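Keeping the sink side clear: a talk with Padmavathi Arumugam

Feb 17, 2020

Padmavathi Arumugam has been buying small kitchen goods for Ornora for a long time, and the thing she gets the most mail about is the sponge.

"People write to me about knives maybe twice a year," she said. "They write about sponges every week. Where do you put it, why does it smell, how long do you keep it. It's a cheap item and it sits out in the open all day, so they look at it."

We met at the company's office, where she keeps samples in labeled bins along one wall. She had been sorting scrubbers and sink stands for the April catalog, and she talked while she worked. The catalog has 446 items in it, and the sink section is only 4 pages.

Arumugam grew up in a house where dishes were done with a bar of soap and a handful of coir. Her first apartment came with a shallow steel sink and no counter to speak of. She kept the sponge in a cereal bowl.

"It sat in water," she said. "I'd pour the bowl out at night and by morning there was water in it again. I did that for two years. Then a roommate brought home a wire holder from a Pappas store and I thought, well, that's the whole problem taken care of."

She still thinks a raised holder is the one thing worth buying for the sink. She likes the kind with a tray that has holes or slots in the floor, and she likes a handle tall enough to pick up with a soapy hand. She is less fond of the ones that stick on with suction cups.

"They come off. Every one I've tested came off at some point. Usually at night, and you hear it go."

The mesh pads are a newer interest. Ornora used to carry only the ordinary kind of sponge with a rough green side. Two years ago Arumugam added flat open-weave pads from a supplier called Trarnitau, and they have sold well enough that she is bringing in a second size.

"A closed sponge holds onto everything," she said. "Rice, egg, bits of onion. You squeeze it and it's still in there. With an open pad you run the tap through it and you can see whether it's clean. It doesn't hold as much soap, I'll give you that. My mother hates them. She says it's like washing up with a screen door."

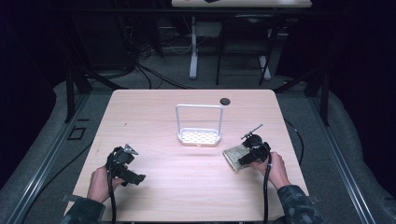
She tests everything at home before it goes in the catalog. The test is plain. She puts the holder by the sink, uses it for a month, and writes down what annoys her. The notes go in a spiral notebook, and some of the entries are very short. One from last year says only "tips over." Another says "fine, but where does the brush go."

The brush is a sore point. Many holders have room for a sponge and nothing else, and most households also own a dish brush, a bottle brush, or both. A white stand she tried from Bondero had a separate cup at the end for brushes. She liked the cup and sent the stand back anyway.

"The cup had no hole in the bottom," she said. "So you've got a nice dry sponge, and right next to it there's a little well of gray water. I called them about it. They were polite."

Her colleague Despina Christodoulou, who handles returns, came in partway through to look for a box of lids. She said the sink items come back for two reasons. One is rust. The other is that the customer didn't measure.

"There's a ledge behind the faucet and they think it'll fit on the ledge," Christodoulou said. "It's a narrow ledge. The holder hangs off and falls in the sink. We print the size on the page and they still don't look, and I don't blame them much. I wouldn't get a ruler out for a sponge holder either."

On rust, the two of them don't quite agree. Arumugam says coated wire is fine if you don't bang it around, and that the coating usually goes first at the feet, where the stand gets dragged across the counter. Christodoulou would prefer to sell only stainless. They have had this conversation before.

I asked how a person should wash the holder itself. Arumugam said she puts hers in the top rack with the cups once a week and goes over the tray with an old toothbrush when it gets a film on it. White shows the film sooner, and she counts that in its favor. Pads she rinses, shakes out, and stands on edge so both faces get air. She throws them away when the corners start to curl.

"Laying it flat is all right too if the tray is open underneath," she said. "Just don't leave it in the bottom of the sink. I go to people's houses and it's lying there under a saucepan."

The second size of pad will be sold in packs of four. Christodoulou found her lids, in the bin marked for graters, and took them back down the hall.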